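# Der Bürodrehstuhl: Wie er aufgebaut ist

In großen Büroräumen stehen viele Schreibtische hintereinander, und zu den Tischen gehören Drehstühle. Ein Drehstuhl besteht aus mehreren Teilen, die jeweils eine Aufgabe haben.

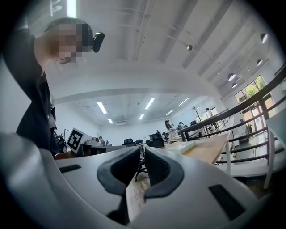

## Das Fußkreuz

Ganz unten liegt das Fußkreuz. Es hat meist fünf Arme, die wie ein Stern angeordnet sind. Am Ende jedes Arms sitzt eine Rolle. Mit nur vier Armen würde der Stuhl leichter kippen.

## Die Rollen

Jede Rolle kann sich um zwei Achsen drehen: Sie rollt vorwärts und schwenkt zur Seite. Für Holzboden nimmt man weiche Rollen, für Teppich harte. Harte Rollen können Holz zerkratzen.

## Die Gasfeder

In der Mitte steht ein Rohr mit einem Kolben - die Gasfeder. Darin ist Gas unter hohem Druck eingeschlossen. Zieht man am Hebel, öffnet sich ein Ventil. Dann drückt das Gas den Sitz nach oben, oder das Körpergewicht schiebt ihn nach unten. Eine Gasfeder darf man nie aufschrauben.

## Die Rückenlehne

Manche Lehnen sind mit Netzstoff bespannt. Durch die kleinen Löcher kommt Luft an den Rücken. Andere Lehnen sind gepolstert.

## Richtig einstellen

1. Beide Füße flach auf den Boden stellen.
2. Den Sitz so hoch stellen, dass die Knie einen rechten Winkel bilden.
3. Den Rücken an die Lehne legen.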